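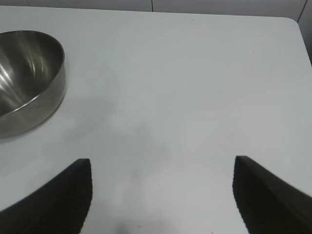

Slide 1: steel bowl, white table.

Good morning. Leave this up while people find seats. The talk is on mixing bowls and how we buy them for the kitchens at Skidthorpe and Memham. Twenty minutes, then questions.

**Where we started**

- Stock list last October: 122 bowls across both sites, in far too many sizes.
- Several didn't nest. Stacks leaned and got knocked off the shelf.
- Glass had gone by then. Plastic was scratched and held the smell of onion.

**What we changed**

- Stainless steel only, 24 cm for general use, one larger size for dough.
- Bought through Grandell. Total bill £1,054, including lids.
- Lids were a mistake. Hardly used, and they take up a drawer. Say so plainly.

(Pause. Next slide.)

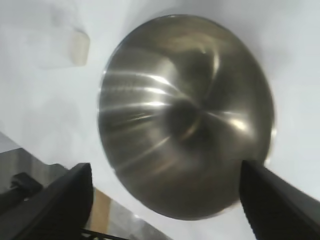
The Ogundipe kitchen wrote back after reading the draft to say that steel is fine until you need the microwave, and that they still keep 20 plastic bowls for melting butter. Fair point. We melt ours on the hob, so it didn't come up.

**Care**

- Hot water, washing-up liquid, soft cloth. No wire wool.
- Dry straight away or you get water marks. They're harmless but staff complain.
- Don't leave salty water standing in them overnight.
- Stack by size, biggest at the bottom, below shoulder height.

If short of time, skip care and go to the price sheet. Copies are on the chair by the door.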